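Plurnbridge Opens Its Doors for an Afternoon of Folding

The December open day at Plurnbridge drew 31 guests to the company's training floor, where robots are taught to handle cloth. Visitors were received at one o'clock by Kittipong Prasertsri, who directs the manipulation program, and were divided into groups for a tour of three stations.

The first two stations dealt with sorting and stacking. The third, known to staff as Kaewsai, attracted the longest line. It is given over to fabric, a material that changes shape each time it is touched and remains difficult for machines to grasp.

Guests followed the work on a monitor carrying the view from the robot's wrist. Mr. Prasertsri asked them to consider how little the machine has to go on at close range: a pale surface, a thin dark seam running across it, and the curved edge of a blue cloth in the near corner.
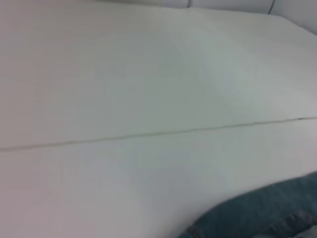 Learning From Repetition

The program has recorded 1092 folding attempts to date, and failed attempts are kept with the rest. According to Mr. Prasertsri, a missed corner is reviewed with the same care as a clean fold. Software for the review is supplied by Nikatico under an agreement now in its second year.

Several guests asked when such a system might enter a hotel laundry or a hospital. Mr. Prasertsri declined to name a date. He noted that the next stage, a trial with the linen service Wikano, will cover towels only, with sheets to be considered afterward.

The tour closed at four o'clock with refreshments in the front hall. Plurnbridge will receive visitors again in the spring, and groups are asked to register in advance.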